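3.2 Collection of Folding Demonstrations

The cloth-handling portion of the training set was gathered in furnished homes. Earlier work by the group relied on a single laboratory table with a plain backdrop, and policies trained on those recordings performed poorly once the background changed. For the present study, operators worked on beds, with the household's own sheets, curtains and covers left as they were. The only preparation was to clear enough of the working surface for one garment.

Each demonstration was performed with two hand-held grippers, one in each hand. Every gripper carries its own camera, so a single fold is recorded from two moving viewpoints. Figure 3 shows a view from one of the two devices, with a folded gray cloth resting on a green sheet and the other gripper held at the right edge of the bed.
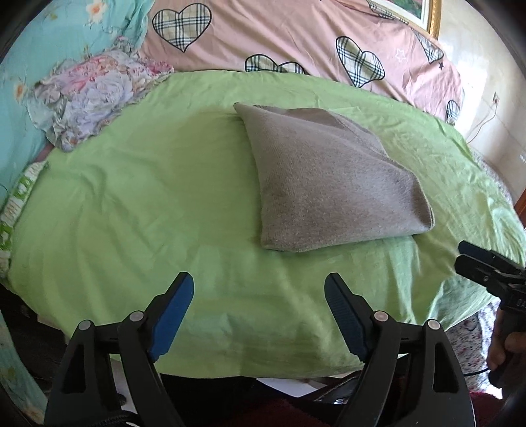 Figure 3. View from one hand-held gripper in a bedroom setting. Jaws open, folded cloth beyond the fingertips.

Operators were asked to keep both pairs of fingertips within view of at least one camera for as long as the task allowed. This was not always possible. When a large garment is lifted, the fabric may hide one gripper entirely, and such intervals were kept in the data but marked during labeling.

A demonstration was considered complete when the garment lay flat in its folded form and both grippers had been drawn back with the jaws open. This closing posture was adopted after the first week of collection. In the earliest recordings, operators stopped as soon as the last fold was made, and the learned policy tended to hold on to the cloth at the end of the task. Recordings without the closing posture were assigned to the Peixoto subset and used only for pretraining.
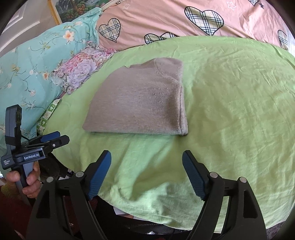

Home Manipulation Data Group, Trorkix Laboratory

Garments were chosen to cover a range of thickness and surface texture. Fleece and other thick knits proved the hardest to label - layers press together, and the boundary between the upper and lower layer is often visible only at a seam or a turned edge. Two annotators marked the outline of the folded garment independently, and a third settled cases in which the outlines differed. Printed fabrics in the background caused fewer errors than expected, although sheets close in color to the garment remained difficult.

The final Hakura set contains 100 demonstrations for each of 29 garments. Three garments were withheld from training and reserved for the tests reported in Section 4. Gripper opening width and camera motion were stored alongside the video at the native rate of each sensor and aligned afterward.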